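**Handheld Gripper Data Collection: Pre-Session and In-Session Inspection Checklist**
Project: Clullness, household packing tasks
Site: Manríquez residence, main room
Form revision: July

This form is completed by the operator before recording begins and countersigned at the end of the session. Items marked "Comment" have a note in the section that follows. An unchecked item stops the session until it is resolved.

## A. Gripper hardware

- [x] Pivot screws seated, no visible gap under the heads
- [x] Small pins present on both sides
- [x] Finger pads bonded along their full length
- [ ] Finger pads free of residue — Comment A1
- [x] Linkage arms open and close without binding
- [x] Housings free of cracks
- [x] Camera mount tight, lens wiped

**A1.** A thin film of sugar was found on the left pad after the previous block. Both pads were cleaned with a damp cloth and dried. The item was rechecked and passed before recording resumed. Operators are reminded that alcohol wipes are not approved for the pads.

## B. Work area

- [x] Table stable under hand pressure
- [x] Tablecloth flat in the task area
- [x] Walking path behind the operator clear
- [x] Cables outside the operator's reach — Comment B1
- [x] Household members informed that recording is in progress
- [x] Ceiling light on, curtains left as found

**B1.** A cable hangs beside the television cabinet. It does not cross the floor where the operator stands. No change was made, as the protocol requires furniture and room contents to stay in their normal arrangement.

## C. Task objects

- [x] All food packets sealed
- [x] Target container open and within reach
- [x] Packet types varied within the box
- [ ] Object list matches the session sheet — Comment C1
- [x] No glass, blades or heated items on the table

**C1.** The session sheet listed one foil wafer packet under the wrong category (soft pouch). It has been moved to crimped foil. The distinction matters for the analysis, as the method under study predicts grasp width from the wrist view alone, and foil packets reflect light in a way that soft pouches do not.

The approved grasp for this category is on the two side edges, with the packet upright and the seal at the top. Operators should close the fingers until the packet no longer shifts and then stop. Further pressure creases the foil and may break the contents. 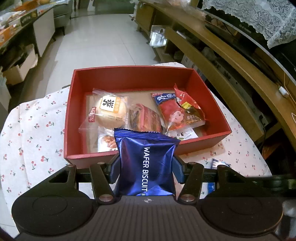
Placement into the box is to be made at an even pace, with the packet lowered and then released. Dropping is recorded as a failed trial even if the packet comes to rest in the correct position. Items already in the box may be touched or pushed aside by the packet, but may not be rearranged with the free hand.

## D. Recording

- [x] Storage space sufficient for the full block
- [x] Clock synchronized with the base unit
- [x] Calibration sequence recorded before the first trial
- [x] Finger width reading returns to zero when closed
- [ ] Rest break taken on schedule — Comment D1

**D1.** The second break began late. Wrist strain is the most frequent complaint on this project, and the break interval is a safety limit. It may not be extended to complete a block.

## E. Session results

| Item | Value |
|---|---|
| Trials planned | 800 |
| Trials accepted, crimped foil | 455 |
| Trials rejected for broken seal | 3 |
| Accepted trials to date, all sites | 1,227 |

The three packets with broken seals were removed from the table and discarded. All were grasped near the top corner, above the recommended contact area. The Onon training guide will be amended to show the correct height.

The planned total was not reached. The remaining trials are carried over to the next visit — they should not be added to another site's quota, since the comparison between homes depends on each room supplying its own share.

## F. Follow-up

- [ ] Replace cleaning cloths in the field kit
- [ ] Correct packet categories in the session sheet template
- [ ] Send break log to the Ovow safety office
- [ ] Inspect left finger pad again before next use

Equipment status at close: **released for use, with follow-up items open.**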